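From: Trilok Nigam
To: jirwood-kitchens
Subject: Re: Re: Plate sizes and the shrinking dinner

Nisha Kanaujia wrote:

> My mother's dinner plates are smaller than my side plates. I laid
> one on top of the other last night and felt judged. Has anyone on
> the list switched back to smaller ones, and did the family notice?
> Also, does anybody still warm plates, or did that die with gravy
> boats?

Nisha, yes to both, and the family noticed before I'd sat down.

We switched in December, when the last of the big Dollen set went the way of the others (tile floor, teenager). I bought smaller ones secondhand from a woman in Lodhi who wanted 90 for the lot and got 55, mainly because I stood there looking sad. The first night my son asked if we were having appetizers. The second night he went back for seconds, then thirds, and ate more than he ever had off the big ones. So if you are doing this for your waistline, I can only say that mine has not written to thank me.

What did change is the cabinet. The door closes. For nine years it didn't, and I had come to think of that as a style of door. The dishwasher is happier too. The old plates stopped the spray arm unless you leaned them back like people in dentist chairs.

On warming: I do it, at 200, for as long as it takes to find the serving spoon. Check the bottoms first if yours are old. I had 2 from my aunt with a gold rim, and I will not discuss the microwave.

Color matters more than I'd have guessed. White makes everything look like a restaurant is apologizing for it. Dark blue is fine until you serve anything with eggplant. Pale green is what I'd pick if I were starting over, wide and shallow with a low rim, although soup people will want something deeper and should be allowed to have it. 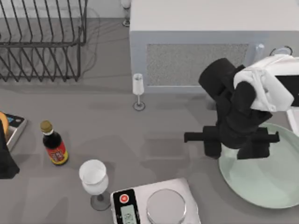
Nisha has since written to me off list to say that a low rim is all very well until there are peas, that her mother's plates have a proper edge to push against, and that she considers the matter closed. I don't. You push peas against the potatoes. It's what the potatoes are for.

If anyone near Zadlow has a stack of the in-between size they'd part with, I can collect, any evening after 6. Chips are fine, cracks are not. I'm also still looking for the lid to the brown casserole I lent out after the potluck. I'm not naming names, but it was lent with a lid.

Trilok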